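Retail Stock Handling, Unit 4
Handout: Boxing and re-boxing footwear
Ultcombe evening course

Read this before the practical. Bring it with you, as the check sheet at the end is used in the session.

1. Why footwear gets its own unit

Shoes come back to the stockroom more often than most goods. They are tried on in ones and twos, left on benches and put back in the wrong box. In the Budard stock exercise you will work from a sheet of 3,440 pairs on the system and 3,092 on the shelf. Part of the gap is theft and part is miskeying, but a good deal of it is odd shoes and wrong boxes, and that part can be put right by the person doing the boxing.

2. Looking over the shoe

Start with the shoe and leave the box until later. Check the sole first, then the upper, then the inside. Knitted uppers need more care than leather ones. They pick up fluff and snag on rings and watch straps, and a pulled thread on a black knit is hard to see under shop lighting. Turn the shoe towards the light and run the back of your hand over it.

The collar is the part customers handle most. On a ribbed collar, look for ridges that have been stretched or folded under. If the edge has rolled inwards, ease it back with a thumb. Do not pull it up by the rib.
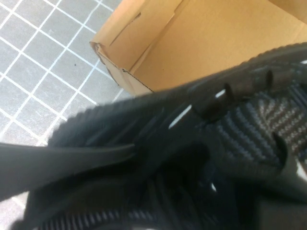
Bimla Nautiyal asked whether a torn flap means the whole box has to be changed. It doesn't, provided the lid still closes and the label can be read. A torn corner is noted as "box worn" and the pair goes back on sale at full price. If the lid will not stay shut, or a side wall has split from top to bottom, ask for a replacement carton and copy the label details across by hand.

3. Types of box

Two types are used on this course.

Loose lid. The lid lifts off completely. It is quick to open, but lids get swapped between boxes, so check that the size on the lid matches the size on the base.

Hinged lid. The lid is joined along the back edge and folds over the top. It can't be lost, but the fold weakens with use. Some have notches or tabs that hold the lid down. Line these up before you press, or the card will crease and the lid will spring open on the shelf.

Plain brown corrugated card is used for both. It marks easily and goes soft if it is stored on a damp floor.

4. Packing the pair

Put the open box on the table with the lid standing up at the back and the shoes in front of it. Look inside for old tissue, spare laces or a stray security tag.

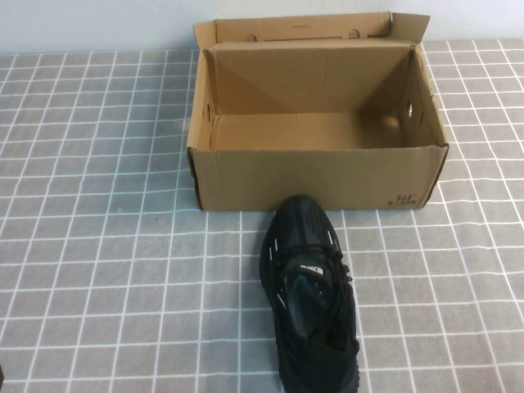

Fig. 2. Hinged-lid box, open and empty, with one shoe in front.

Lay the first shoe on its side with the sole against the long wall. Turn the second so that its toe lies next to the heel of the first. The soles face outwards and the uppers lie together in the middle, with a sheet of tissue between them. Do not press the collars flat to get the lid down. If the lid won't close, take both shoes out and begin again.

Read the size inside each shoe as it goes in. Left and right must match each other and the label.

5. Check sheet

Both shoes present, one left and one right
Sizes match inside both shoes and on the box
Upper and collar checked for pulls
Box empty before packing
Lid closes without force
Box wear noted, if any

Reading for next week: the Bansal returns sheet, both sides. Line 488 has been left incomplete and you will be asked to fill it in.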